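What Happens to a Block Print After 100 Washes
Final project report, Textiles and Everyday Materials
Genalyn Belmonte

I picked this topic because of a dish towel. My aunt bought it at the summer market in Tokitthorpe, a really pretty one with blue fish printed all over it, and by the time I went off to school the fish were basically ghosts. She still uses it! But it got me wondering why some hand-printed fabric holds up forever and some of it gives up after one winter, and when Ms. Ocampo said we could choose anything as long as it involved cloth and a question, I already had mine.

So my question was pretty simple. If you print the same design on the same cotton with different inks, and you heat set some of it and skip the heat on the rest, which towels still look good after a lot of laundry?

I started by reading, and I'll admit I got lost in there for a while. Block printing goes back a very long way, and the old workshops used dyes with a mordant, a kind of metal salt that helps the color grab onto the fiber. What most hobby printers use now is different. It's pigment ink, so the color sits on the cloth and a binder glues it in place. That means the binder is what you're really testing. If it cures well, the color stays. If it doesn't, every trip through the washer rubs a little more off.

Then I carved my block. My first one was a pear and I cut the stem off by accident, so the second one was also a pear but a chunkier one (no stem, on purpose this time). I used soft lino, the gray kind, and a set of gouges I borrowed from Janaka Siddiqui, who was doing his project on bookbinding and didn't need them until the end of term.

The fabric was plain unbleached cotton. I washed it once before printing, since new cotton has a finish on it that keeps ink from soaking in. I skipped that step on my very first practice piece and the pear slid right off in the sink, so yes, wash your cotton.

I used two inks, one water-based fabric ink and one oil-based relief ink. Half of each batch got ironed for five minutes through a pressing cloth, after a week of drying. The other half just dried. Everything went through warm washes with my family's normal laundry, and my mom was a really good sport about it.

Getting an even coat on the block turned out to be the hardest part of the whole project. Too much ink and it fills in the small cuts, too little and you get a speckly pear. Lorena Retamal, who runs the open print studio in Clodby on weekends, told me to listen for it. When the layer is right the roller makes a soft hissing sound, kind of like tape being peeled very slowly. I thought she was kidding, but she wasn't, and my prints got so much better after that.
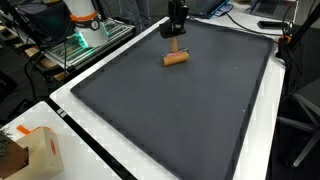
Fig. 1. Hand roller with a wooden handle, on a dark gray mat.

Now for the results! The ironed water-based towels were the clear winners. After 100 washes the pears were a bit softer in color but all the edges were still there, even the skinny lines near the bottom. The same ink without ironing looked tired by the middle of the test and very pale by the end. The oil-based ones surprised me. Ironing made hardly any difference to them, and both sets kept their color well, but the cloth stayed stiff where the ink was and my mom said they didn't dry dishes worth anything.

There are some things I'd change. I only tested one kind of cotton, and I graded the fading by eye against an unwashed towel. Imani Nyamweya graded them too, without knowing which was which, and we mostly agreed, but a color meter would have been better. I'd also like to try linen, and a cold wash.

My aunt gets the best ironed towel. I'm keeping the first stemless pear.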